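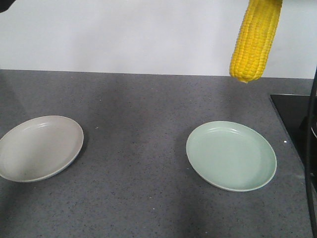 1/6 Sweetcorn from saved seed: notes before the February sowing order

Sweetcorn is wind-pollinated. Each silk leads to one kernel, and a silk that catches no pollen leaves a gap in the row. Plant in a block, never a single line.

2/6 My block is 4 rows of 4, so 16 plants. Smaller than that and the outer cobs fill badly in the wind at Drivesthorpe.

3/6 Keep varieties apart. Premau and Zulla flower close together here, and a cross shows up in the same year's kernels – starchy, poor flavour.

4/6 Save seed from the middle of the block. Leave the cobs on the plant until the husks are papery, then finish drying indoors.

5/6 Sixteen plants is too few to keep a line going for long. Corn weakens quickly when inbred. Roswitha Fröhlich and I swap half our seed each winter.

6/6 Germination test: damp kitchen paper, a warm shelf, check after six days. I sow two per pot and thin to one.

Replies

Zübeyde Canpolat: Does Sarıgül need the same spacing? Mine fell over last summer.

Drivesthorpe Plots: Any trouble with mice at the pot stage?

Recent threads
Leek rust, again
Soil temperature under fleece
Storing beans in jars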